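The Long Way Around to a Smaller Kitchen

I have been putting off writing this post all summer, mostly because every time I sat down to do it I would look over at the kitchen and think, well, I can't very well write about getting the kitchen sorted while there are still muffin tins in the hallway. But it is September now, the muffin tins have gone to live with my niece, and I think I can say we've moved in.

For anyone new around here (hello! pull up a chair), we sold the house on Cervantes Street in the spring and took a much smaller place over in Ploltgate, and the kitchen I cook in now is 216 square feet smaller than the one I had before. I know that number because I measured both of them one night when I couldn't sleep and was feeling sorry for myself. I don't recommend it.

The old kitchen had a pantry you could stand in and sulk. It had a window seat where the cat slept on the cookbooks. What it also had, I found out when we started packing, was 6 can openers, a fondue set still taped shut, and a drawer of birthday candles that had melted into one big striped lump. I laughed until I had to sit down on the floor, and then I kept the lump for another two weeks before I could throw it out.

My friend Heriberto Zavala came by to help with the boxes and asked me, very kindly, when I had last made fondue. I told him that wasn't the point. He wrapped it up for the donation pile anyway and I let him, though I'll admit I went out to the car later to look at it one more time.

The cooking itself has changed more than I expected. I used to start a Sunday sauce by spreading everything out across the counter, onions here, tomatoes there, the radio somewhere in the middle, and there's just no room for that now. So I chop one thing, put it in a bowl, wash the board, and chop the next thing. It's slower, and my sauce is better for it, maybe because I'm paying attention for once. I still make up to 500 meatballs for the Pistell block party, only now I roll them over several evenings and borrow freezer space from anybody on our floor who will have me.

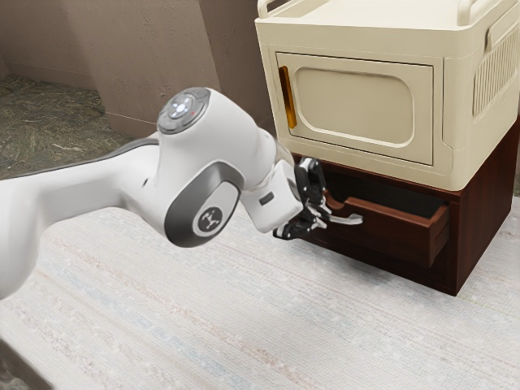

The other big change is that I've stopped shopping like there's a blizzard coming. There's a little grocery on the corner called Plernura, with a bell on the door and the best parsley I've had in years, and I walk down most mornings around ten with my canvas bag and buy what we're going to eat that day. The first few times it felt silly to carry home one lemon and a box of spaghetti. Now I look forward to it, and the woman at the register has started setting aside the bruised peaches for me because she knows I'll make cobbler.

I do miss the window seat, and so does the cat, who has settled for the top of the laundry hamper and lets us know how she feels about it. Next time I'll post the cobbler recipe, which I've cut down to fit my one small baking dish. Bring your own spoon!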